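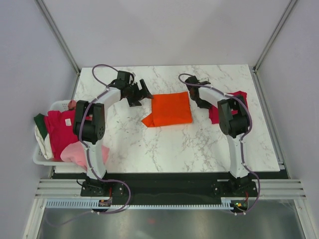

So I finally tackled the laundry mountain, and I have opinions about folding now. Strong ones! If you've been reading here since June you know the state of things after the move, when every clean item we owned lived in whatever bag or box was closest and I was pulling T-shirts out of a carton marked KITCHEN MISC. I wore the same gray sweatshirt so many times that my sister asked if I was okay.

The big change is that I quit folding on the bed. I always folded on the bed, my mom folded on the bed, and I figured that was just where folding happened. But a bed is squishy, and everything slides toward the dip in the middle, and then the cat arrives. A hard, flat surface is so much better I'm a little mad about it. You can smooth a shirt out with your whole forearm and the crease stays where you put it. Something smooth and slick is best, in my opinion, because the fabric glides when you pull it into place (our old pine table used to snag anything knitted).

Second thing: the basket goes on the left. I'm right-handed and for years I had it on the floor by my right foot, so every single piece meant bending down and then crossing over myself. Now it sits up at table height on my left, I grab with my left hand, fold in the middle, and the finished stuff goes off to the right. My back has noticed. Alina Stanciu, if you're reading this, you told me to do that back in college and I rolled my eyes at you, and I'm sorry.

OK, the squares. I used to fold cloths and towels in thirds because it looked fancy, like a hotel, but our linen shelf is a weird shallow one and thirds stick out over the front. Squares fit. In half, turn it, in half again, done. Mine are never perfect. There's pretty much always one corner that pokes out the side like it has somewhere to be, and I used to unfold the whole thing and start over when that happened. I've stopped. Tuck it under when you put it on the shelf, or don't, it's a dishcloth.

Bright colors get folded first, by the way. No great system there, I just like seeing a nice loud orange on the table when I start. Reds come next and they always end up in a heap off to one side while I make up my mind about them, because half of our reds still bleed a little and I'm never sure if they're going to the shelf or back for another cold wash. Whites and socks are last, and socks I mostly do in front of the TV, where folding standards don't apply.

I did try a few products, since you all kept emailing me about them. The Jarby folding board was fine for adult T-shirts and hopeless for anything with a hood, and it takes up a whole shelf by itself. I gave it to my neighbor. The Kendus mesh bags I love, I have 3 of them and I'd buy more if the store in town ever restocked. They keep the little stuff together so I'm not peeling baby socks off the inside of a pillowcase. And I still haven't found a basket that beats the cheap white plastic kind. I had a woven one for a while that looked gorgeous in the hallway and pulled threads out of two sweaters, so it holds magazines now.

Linen spray, since Beth asked in the comments: skip it if you're line drying, it just sits on top. If you use a dryer, a tiny spritz on the shelf itself, not on the clothes, and let it dry before you stack anything.

Next up is the winter bedding, which is still in the vacuum bags from the move and which I've been walking past all summer. I'm thinking the comforters go under the bed and the blankets go on the top shelf, but the top shelf currently has the Christmas stuff and a fondue set on it. Does anyone want a fondue set?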